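Subject: Re: [tapeheads] Brilport - the long version vs. the streaming version
Date: Tue 23 May
4 min read
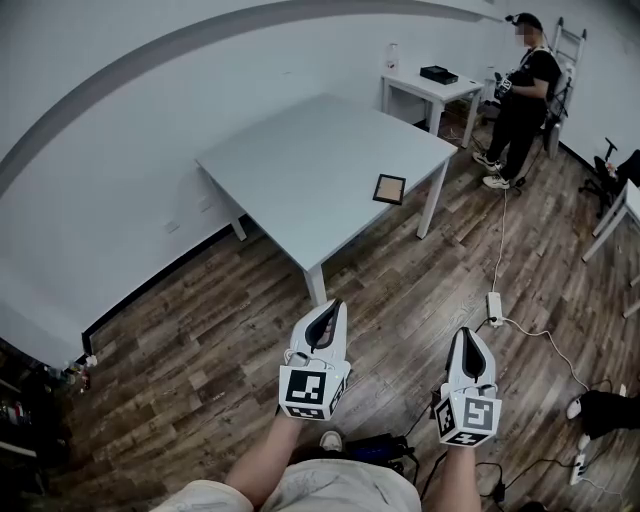

Replying on list so the argument can go on without me, as it surely will.

> I finally sat down with the new Brilport mixtape on streaming and I don't
> get the fuss. 11 tracks, half of them under two minutes, and the hook on
> "Tetlow Ave" just stops like somebody tripped over the cord. People on
> here have been calling it the best rap release of the spring. Did I get
> a different record from everyone else? Also is it true there's a longer
> one, and is it worth the hassle of tracking it down?

Yes, you got a different record from everyone else. Everyone else being the 168 people who bought the cassette at the release show, plus whoever has borrowed one and promised to give it back.

The tape version has the full "Tetlow Ave," with the second verse and the long outro where the beat drops down to a kick drum and somebody's aunt leaving a voicemail. The streaming version fades before any of that. The voicemail was the problem, from what I heard at the merch table. She wanted a songwriting credit. I've listened to it many times now and I think she had a case.

As for the short tracks, I'm less forgiving than the rest of the list. Brilport has always written in scraps. The first tape was mostly scraps and I loved it, but back then the scraps bumped into each other and you could hear a person thinking. On the new one, tracks four through seven sound like four good intros waiting in line for a song. Jarko's production carries them a long way. The bass on "Witkowska" is so low that my left speaker has started making a noise it didn't make in April. I'm choosing to hear that as part of the mix.

Where I disagree with you is the rapping. Listen to track nine again, on headphones, and ignore the drums. He's rhyming across the bar line for the whole verse and never once leans on the ad-libs. I can name maybe three people in town who could do that, and two of them have moved on to selling houses.

Somebody upthread (not you) said the numbers prove nobody cares. The single was at 964 plays when I looked this morning, and I'd guess a fair share of those are me, doing dishes. But this list was arguing about the first tape for a year before it turned up anywhere, and we managed to have a perfectly miserable time without any numbers at all.

On tracking down the long one - the label says no repress. The label also said no cassette, and before that it said there was no label, so I'd wait a few weeks. A copy went up for sale online with an asking price of $175, which is a lot of money for a voicemail. Please don't pay it. If you're going to the show at the end of the month, bring cash and hang around by the merch table after the opener. Last time a box came out from under it around then, with no sign or announcement, and it was gone before the headliner had found a working mic.

Things I'd play before you give up on it, in this order:

- track nine, for the reasons above
- "Witkowska," at whatever volume your lease permits
- track two, which I skipped for a week and now can't shake
- the streaming "Tetlow Ave" last, once you've made peace with the ending

And for whoever asked about the lyric sheet: there is one, it's folded inside the tape, and it's for a different set of lyrics. I checked it against all the songs. Two lines match. One of them is "yeah."

I don't have a spare copy, so please stop writing to me off list. I have a copy. It's staying in the deck.

> P.S. is the old tape still the one to start with?

Yes. Side B first.

----
Get the weekly digest of this list in your inbox. Enter your email to subscribe. You can unsubscribe at any time.
We use cookies to remember your archive settings. Accept / Manage preferences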